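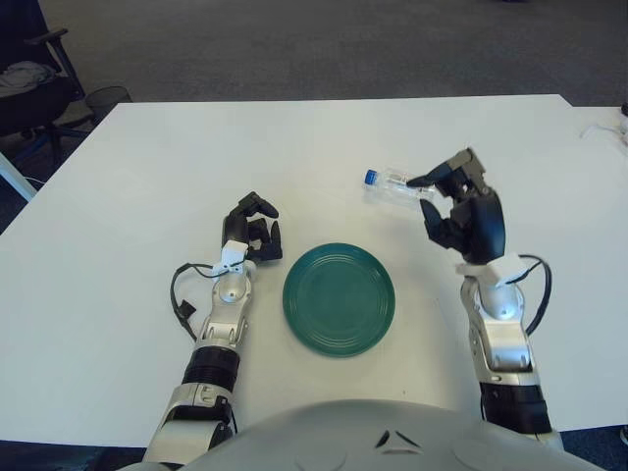
A round plate with raised rings around a flat centre

Plate (tableware)

A plate is a broad, mostly flat dish on which food is served or eaten. It differs from a bowl in being shallower, a distinction that holds up well until one meets the pasta plate, which both camps claim. Plates are made of earthenware, stoneware, porcelain, glass, metal, wood, plastic and paper. Most are round. Square plates come back into fashion from time to time and are then found not to fit the dishwasher.

Contents
1 Parts
2 Sizes
3 History
4 At the table
5 Storage and breakage
6 See also

Parts

The flat middle of a plate is usually called the well. Around it runs the rim, or lip, which gives the diner somewhere to hold the plate and the cook somewhere to put a sprig of parsley. A plate with no clear rim is known as a coupe. On the underside there is often a foot, a low ring that keeps the plate steady and, in glazed ware, is commonly left bare so that the piece doesn't stick to the kiln shelf. The bare foot is also what scratches the plate beneath it in the cupboard.

Raised rings, ribs and grooves are common as decoration. They catch the light when the plate is clean and the gravy when it is not.

Sizes

Sizes have never been settled, although every maker believes that its own have been. A household set will normally include a dinner plate, a smaller one for starters or puddings, and a side plate for bread. The catalogue of the Elard pottery divided its flat ware into 12 sizes, among them 2 described as "medium", and left the buyer to work out which was which. Its rival Nesum sold fewer sizes under longer names. Neither firm's side plates would stack inside the other's, and people who inherited some of each have been putting up with it ever since.

The charger, or service plate, is the largest in ordinary formal use. No food is placed on it directly. It sits on the table before the guests arrive, has other plates put on top of it, and is taken away before anybody has found out what it was for.

History

Flat stones, large leaves and shared wooden boards all did the work of plates long before anything was made for the purpose. In medieval Europe the usual base for a meal was the trencher, at first a thick slice of stale bread that soaked up the juices and could be eaten afterwards or given away. Wooden trenchers followed. Some were square with a small hollow in one corner for salt, an idea that deserved a longer run.

Metal plates, chiefly pewter and silver, marked out the richer table. Glazed pottery came within reach of more households as kilns grew larger and transport improved, and porcelain, first made in China, was copied in Europe after a long period of expensive failure.
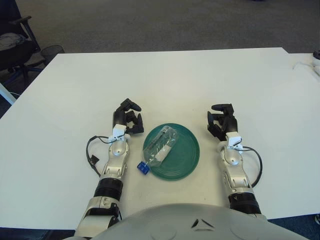

An empty plastic bottle lying across a plate

At the table

In most formal European settings the plate stands in front of the diner, forks to the left and knives to the right. Bread goes on the side plate at the left, a rule widely known and still responsible for a good deal of quiet theft between neighbours.

Customs for showing that one has finished vary. Cutlery laid side by side on the plate is generally taken to mean that it may be cleared. In some places an empty plate is a compliment to the host, and in others it is a request for more, so the polite visitor may end up either hungry or very full.

The colour of the plate has its own body of opinion. White is preferred in restaurants because it goes with everything and shows that it has been washed. Darker glazes flatter pale food and do nothing for stew. The Rultari style, named after the pottery town where it was first sold, was finished in a brown so close to that of roast beef that diners were said to cut into it.
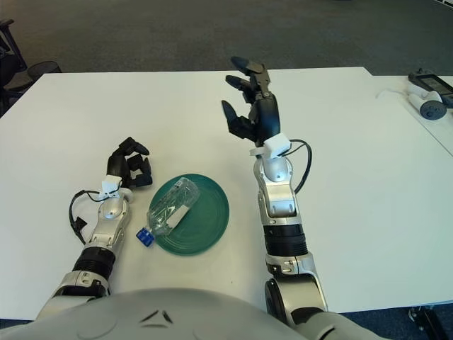 Tables matter nearly as much as what is put on them. A bare hard surface makes every plate sound as though it has been dropped, and for this reason cloths, mats and felt underlays have been sold alongside tableware for as long as there have been shops to sell them in.

Storage and breakage

Plates are stored flat in piles or upright in racks. Piles save room but put the whole weight on the lowest plate, usually the good one. Racks are kinder and hold fewer. Makers of hotel ware tend to favour a rolled or thickened edge, as the edge is where most chips begin. The Rampersad company, which supplied canteens, advertised a plate that could be stacked in columns of more than 600. The advertisement didn't say how high the ceiling was.

A chipped plate is traditionally moved to the bottom of the pile, from where it returns to the top by ordinary use within the week. Plates beyond repair are broken up for drainage in flowerpots or kept under plants as saucers.

See also

Bowl
Charger
Saucer
Trencher
Washing-up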